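Home Entries Archive Contact

4/13/22
By Mahlet Jemal

Packing materials again, most of the day. The Lometti order is still short one carton and I have stopped expecting it before the end of the month. Ibsa Negash thinks the supplier has it under the old account name. He may be right. I sent the corrected form and left it there.

Started with the kraft. The roll is the 700 mm width, which is too wide for the small boxes, so each sheet gets torn down once and then crumpled. I have tried two ways of doing it. Folding the corners in first gives a denser ball that holds its size but does little as padding. Crumpling from the middle gives a looser one that fills better and springs back somewhat after pressing. I prefer the second. Ibsa prefers the first and his boxes rattle.

Weighed out the cut sheets for Bellusa and got 207 g against the 2 sheets fewer I had allowed for. Corrected the card. The earlier figure dates from November, when we had a heavier paper.

The cups are for the small loose parts. White paper, the plain ones, from a case of 1000. They stand well enough on the table until something goes in off center. A wider base would be better but the wider ones do not nest in the drawer. Not worth reordering.

After lunch, kraft and cups on the white table. The white top is good for this work, as brown scraps show up on it at once and get picked up.
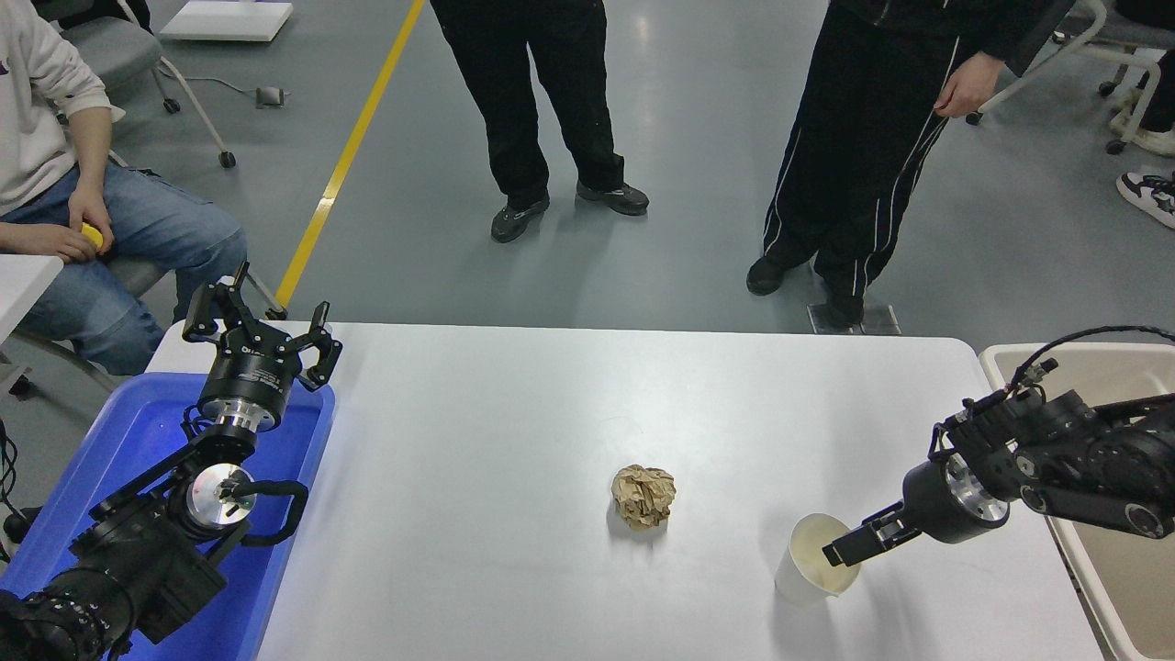 Kraft paper, crumpled, and one cup. White table, afternoon.

Tomorrow: finish the Bellusa boxes, ask Jaltel for the narrower roll, find the other tape dispenser. Knee better. Bed early.

Last updated 2 days after posting: card figure checked, no change.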